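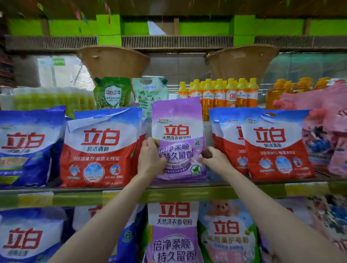 Natália Patrício said she had read the Ovivel report twice and still could not find where the eggshell had come out of the ground. The label gave Emthorpe and nothing else, and Emthorpe has two quarries and a railway cutting.

The chair agreed. A claim that the shell belongs to a feathered dinosaur needs a bed number at the very least.

Matters arising
The October minutes were passed with one correction: the footprint slab is on loan to the museum and has not been given to it.

Item 3. The Ovivel report
The report rests on 315 fragments, of which 28 were cut and looked at under the microscope. The secretary asked how the 28 had been picked. The report says they were "representative". Members did not find this much of an answer. If the thickest and cleanest pieces were chosen, the average thickness on page 3 means very little.

The report also says the pores match those of eggs kept in open nests. It compares them with one living bird, the emu. The secretary pointed out that crocodile shell was left out altogether - an odd thing to leave out when the other likely owner is a crocodile.

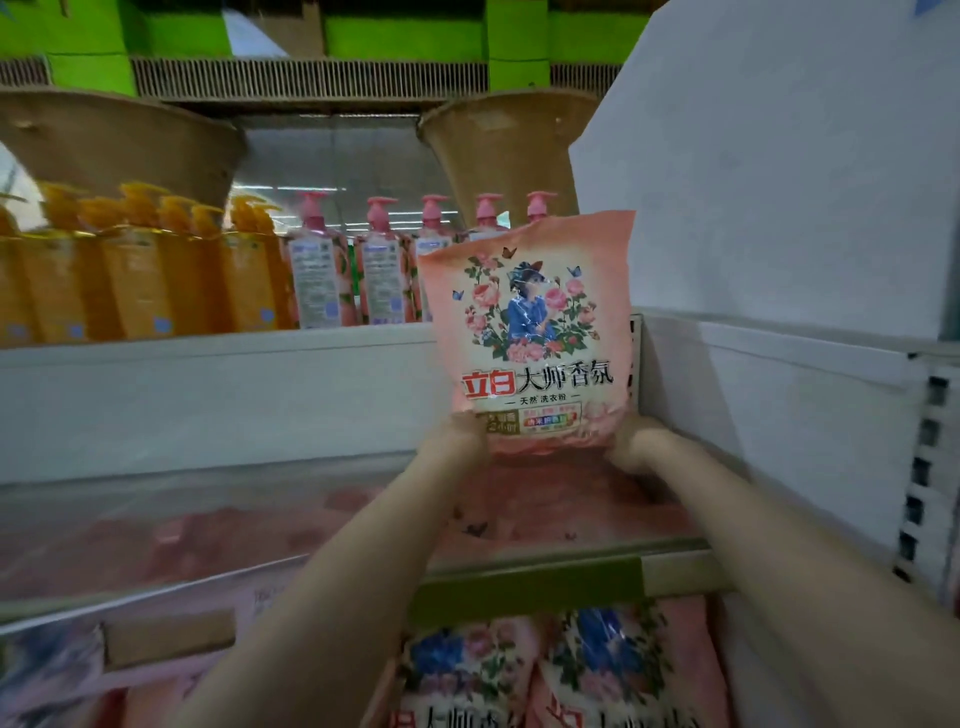 The chair was no happier with the section on colour. The brown staining is put down to pigment laid down in the egg. Iron in the clay would stain it too, and the bones from the lower quarry are much the same brown. No test for pigment appears in the report, only a promise of one.

Natália Patrício thought the shell might still turn out to be what they say it is. She would like to see the thin sections before anyone repeats it in the newsletter. Agreed.

Action: secretary to write to Ovivel for the bed number, the thin sections and the full list of fragments.

Item 4. Briltine
An offer of a trial tin of Briltine for hardening loose bone. The maker's leaflet says it can be removed later but does not say with what. Not to be used on any specimen until this is known.

Item 5. Abugri lecture
Room booked, 7.30 pm start. Title still to come.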